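Closures: Flip-Top Caps on White Bottles

The supply room at Flillutside changed over to white bottles with flip-top caps in June. The older screw caps are still accepted for returns, but no more of them will be issued. This item covers handling, filling and storage of the new closure. Labels are covered separately in the sheet Thaís Teixeira sent to all three benches.

Fitting

The cap threads onto the neck and seats with a short final turn. Hand-tighten only. Genivaldo Vieira checked a carton of 55 and found 7 that had been overtightened at the filling bench, with the skirt of the cap riding up on one side. A cap in that condition will look closed and will weep when the bottle is laid flat. Remove it, inspect the thread, and refit. If the skirt is whitened or split, discard the cap and keep the bottle.

Hold the bottle low on the body when tightening. Pressure at the shoulder distorts the neck slightly and gives a false seat. With the bottle standing on the table, one hand steadies the body and the other turns the cap.

Opening

The lid opens at the lip. Place a thumb under the lip and lift. Do not use a blade or the edge of a ruler. Close the lid with a flat press in the middle until it clicks. A press at the lip alone will sometimes leave the hinge side proud, and the next person to pick up the bottle by its cap will find out.

Filling

Fill to the shoulder line and stop. The previous bottles tolerated another centimeter, these do not. Wipe the neck before the cap goes on. Product dried in the thread was the cause of most of the stuck caps that Mirela Dantas logged in the first month, 23 in total. Warm water and five minutes of standing freed all but two of them.

Bench surface

Bottles are to be capped on a smooth, level tabletop, standing upright, with clear space on both sides of the cap. Capping inside the carton is no longer permitted. The dividers hold the bottle at a slight lean and the thread starts crooked.
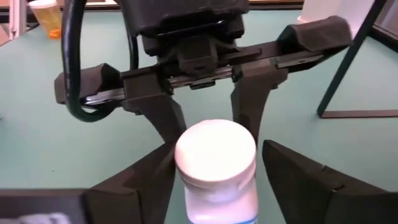 A bottle that has been capped correctly should have the top of the cap parallel to the table. Check this at eye level from two sides, a quarter turn apart. Looking straight down will not show a tilt of a degree or two. Any bottle that fails goes back to the start of the bench with the cap off.

Storage

Cartons from Ivstead hold the bottles in a single layer. Stack no more than four high. Shelf C is reserved for filled stock and shelf D for empties, caps on. Loose caps are kept in the lidded tub under shelf D, and the tub currently stands at 37. Reorders go through Rosimeire Vieira, who needs the carton number and the date of opening.

Outstanding

The Gustau bottles left over from spring have a neck of nearly the same diameter and will accept the new cap for one turn before binding. Do not mix them. Emerson Batista has moved the remainder to the cage and marked the cartons with tape. Replacement seals from Rocha have not arrived, and the two leaking dispensers at the end bench stay out of use until they do.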